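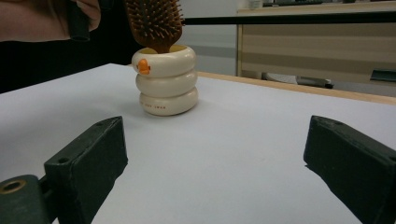
Brush in the ring cup, bristles up. 

Ticket: Cup tips or slides when hairbrush is stored in it
Product: Magnusson ring cup, cream, yellow inside
Ordered through: Willance online store
Opened by: Eilif Halvorsen
Handled by: Mohsin Sandhu
Status: Resolved, with one item passed to product pages

Original report

I bought this cup in September to keep a hairbrush in on a white table in our bedroom. It is the cream one shaped like three rings on top of each other, with the small orange duck part on the top ring. The brush has a wooden back. It stands in the cup handle first, so the head is above the rim.

Problem 1: The cup falls over. It does not happen every time. It happened once when I put the brush in and let go, and twice when somebody bumped the table.

Problem 2: When it does stay up, it moves. If I pull the brush out with one hand, the cup comes along for a bit and then drops back on the table. I am worried about the bottom edge chipping.

Problem 3: There is a gray ring on the inside, low down, where the end of the handle sits. It does not come off with a dry cloth.

I have not dropped the cup on the floor. There are no cracks that I can find. I would like to know if this cup is defective or if it is not meant for a brush this size.

Eilif Halvorsen

First reply, Mohsin Sandhu

Thanks for the report. Before we send out a replacement I would like to rule out a few things. Please check these and write back with what you find.

Put the empty cup on a surface you know is flat, such as a kitchen counter or a piece of glass. Press lightly on the rim on one side, then the opposite side. Tell me if it rocks.

Turn the cup over and look at the foot. The unglazed part should be even all the way around. A bump of glaze on the foot can make a cup rock, and in that case we replace it.

Weigh the brush if you have a kitchen scale. Weigh the cup too.

Tell me what is under the cup. Bare table, cloth, paper, a tray, and so on.

Update from customer

Done. Results in the order you asked.

The cup does not rock on the kitchen counter. It does not rock on the glass shelf from the bathroom either.

The foot looks even. I ran a fingernail around it and did not feel a bump.

The brush weighs 151 grams. I did not get a good number for the cup. The scale shut itself off twice and I need to get a new battery for it. By hand the cup feels heavier than the brush, but I would not call it heavy.

Under the cup there is a smooth white surface. It is slippery. I had not thought about that before you asked, but when I set the cup on the bare wood of the dresser it did not slide nearly as much.

One more thing I noticed. The brush leans. It never stands straight, whichever way I put it in. The head always ends up over to one side, and when the cup fell it fell to that side.

Second reply, Mohsin Sandhu

That helps. The cup is not defective as far as I can tell. I think you have two separate things going on, a top-heavy load and a slick surface.

With most wooden hairbrushes, the weight is in the head. When the head leans past the foot of the cup, it does not take much of a bump to bring the whole thing down. The rings bulge, so the cup looks wider at the bottom than it really is. The part that touches the table is smaller than the widest part of the ring.

Please try the following, one at a time, so we know which one does the job.

Step 1. Clean and dry the foot of the cup and the spot on the table. Dust or hair spray on either one makes a difference. Put the brush back in and see if anything changes.

Step 2. Put a thin non-slip pad under the cup. A piece cut from rubber shelf liner is fine. Cut it smaller than the foot so it doesn't show.

Step 3. Add weight to the bottom of the cup. Clean glass pebbles work, and so does coarse aquarium gravel. Start with 60 grams. Don't use sand with a wooden brush. It gets into everything and it holds water.

Step 4. Turn the cup so the brush leans toward the wall and not toward the open side of the table. If it goes over, the wall stops it.

For the gray ring, try a paste of baking soda and water on a soft sponge. Leave it for 6 minutes, wipe, and rinse. Do not use steel wool or a scouring powder on the yellow part or near the printing on the bottom ring.

Test log, kept by customer

Step 1. Cleaned the foot and the table with dish soap and water, dried both. There was a film on the table, I think from hair products. Cup still slides when I pull the brush out, but less. Tipping not tested at this point.

Step 2. Cut a round piece out of shelf liner left over from the kitchen drawers. First one was too big and stuck out on one side, so I cut it again. Cup stays where it is now. I can take the brush out with one hand. I bumped the table with my hip on purpose, not very hard. The brush swung but the cup stayed up.

Step 3. I had no glass pebbles in the house and had to buy a bag. The smallest bag they had at Turkcombe was much more than I need. Poured in 60 grams. The handle now sits on top of the pebbles and the brush is higher than before, so I took some out again. Better with a thin layer only. With the thin layer the handle end sort of digs in and the lean is smaller. It still leans.

Step 4. Turned it. The duck now faces the room and the brush leans to the wall. No problem with this one, except that the brush head touches the wall. I moved the cup out a little.

Gray ring. Baking soda took off most of it. I did it 2 times. There is still a faint mark if I hold the cup under the lamp, but I don't care about that since it is inside.

Bumped the table again with everything in place, harder this time. Cup stayed up.

Brush turned so the pins face out to the right. 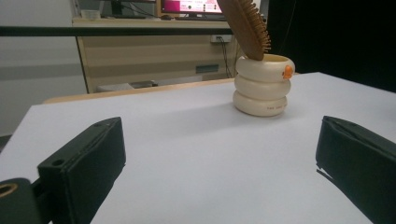
Mohsin Sandhu answered that the pad was probably doing most of the work, and that he would leave the pebbles in only if they were easy to keep clean. He asked if the brush was going into the cup right after use on wet hair. If so, he said, the handle should dry flat on a towel first, as water running down into the cup would collect under the pebbles and could mark both the wood and the glaze. He also asked whether the customer still wanted a replacement.

Update from customer

No replacement needed. The cup is fine.

Yes, the brush was going in wet some mornings. We will let it dry first. That may be where the gray ring came from too, the end of the handle was a bit dark when I looked at it. I wiped it with a little mineral oil and it looks better.

I took the pebbles out in the end. They rattled every time the brush went in, and my wife gets up before I do. With only the pad and the cup turned to the wall it has not gone over since.

I would suggest the page for this cup say something about brushes. It only mentions toothbrushes and pens. I bought it for a hairbrush because somebody in the reviews had a comb in theirs.

Closing notes, Mohsin Sandhu

Cause: leaning brush with weight in the head, cup on a slick surface with product film on it. No fault found in the cup.

Fix: clean foot and table, non-slip pad under the foot, brush leaning toward the wall. Pebbles tried and removed.

Stain: baking soda paste, two rounds. Faint mark left on the inside. Customer accepts.

Passed to product pages: add a line that wooden hairbrushes may need a pad under the cup, and that brushes should be dry before they go in. Also asked whether the Nindmont pads could be listed as an add-on. They come in a size that should fit this foot, but I have not tried one on this cup.

Reopen this ticket if the cup starts to rock on a flat surface or if a chip shows up on the foot.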